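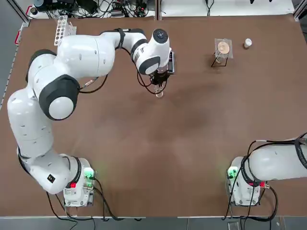

I met Dalibor Kuruc at ten past six in the morning, which was his idea. He bakes rye bread in Nostness, a town I'd driven past for years without once getting off the highway, and by the time I parked he'd already been up since two. He handed me a coffee and a heel of bread with butter and went right back to shaping loaves!

Dalibor runs Vondráček, a bakery with one oven and a counter about as long as my couch. He took it over in April, after 38 years of other people's kitchens (he started at fourteen, sweeping floors). "My wife said, if you complain about one more boss, be the boss," he told me. "So now she hears me complain about myself."

I asked about the starter, because you have to. It came from a baker in Clarance who gave it to him in a pickle jar, and he drove home with it between his knees. "I feed it at 4 in the afternoon. If I'm at a wedding, I leave the wedding."

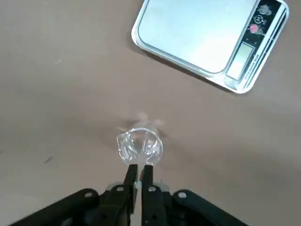

So what do people get wrong when they bake rye at home?

"They cut it hot," he said. "Rye wants a full day. You wrap it in a towel and you go do something else. Also they add flour, flour, flour, because the dough is sticky. Rye is sticky! Wet your hands and leave it alone."

He's a big believer in weighing, too, water included. He learned on cups at his grandmother's and says her bread was wonderful about half the time. I confessed that I still scoop, and he gave me a long look over the bench and changed the subject to caraway. He grinds it, by the way, and toasts it first.
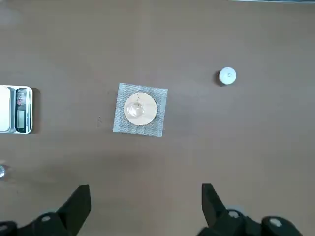

A kitchen scale on the brown tabletop, with a square of wire gauze nearby.

We talked about money for a while. The rent went up, and the flour from Willico isn't cheap, but he won't switch. Last year's holiday orders came to 2,597 loaves at his old job, and he says he never wants to see that number again. These days he stops at 52 a morning, and when they're gone he pulls the blind down.

"People knock," he said. "I wave."

I bought two, and ate most of one in the car.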